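Juninska: two-arm sorting demonstrations

Welcome to the Juninska data card! We recorded 400 teleoperated episodes in which two arms share one white table, a few small solids and a wicker basket. Every episode comes with a fixed view plus wrist cameras, all synchronised, and we've put a lot of care into the wrist streams in particular.
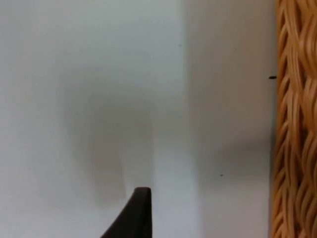 3 min read

What we wanted to find out was simple. Can a policy learn to trust a wrist camera only when it has something useful to say? For long stretches a wrist view holds little more than pale surface and a strip of wicker, and then suddenly it matters enormously. Our method, Zokgate, learns a small gate per camera and per time step. It adds very little to the training code, and we love how readable the gate traces are.

The fixed view carries most of the approach. It loses detail once fingers close over a block, and that's where we expected the gate to swing to the wrist.

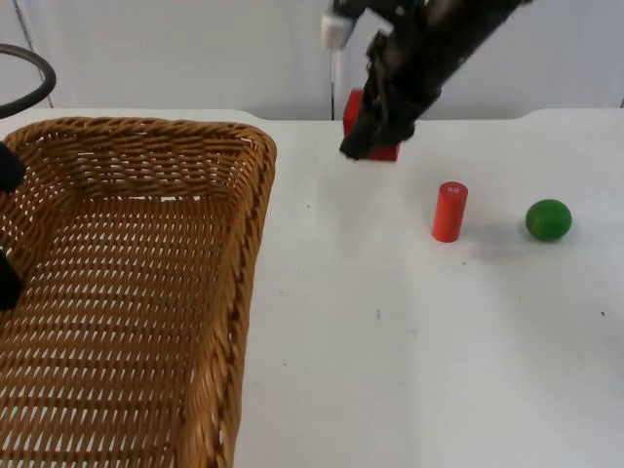
It did! On held-out episodes the full model finished 58 per cent of the trials where the plain baseline (Bailly, in the configs folder) finished some 5 per cent fewer. A modest gap, but it held up across all 8 training seeds, and we were grinning for days.

Plain views are kept in the release. Please don't filter them out before training, as the gate needs them to learn when to look elsewhere.

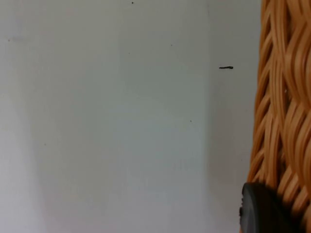

Wrist view: pale wall, woven wicker and a dark fingertip at lower right.

Known limits: one table, one basket, and very few shapes and colours. Episodes recorded before March use the older Furora time stamps, so run the conversion script first.
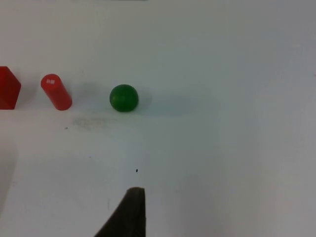
Hervé Renaud wrote to ask whether the gate might simply be learning the clock, opening at the same point in every episode. Good question! We shuffled the start times and retrained, and the traces moved with the grasp. Both runs are in the ablations folder.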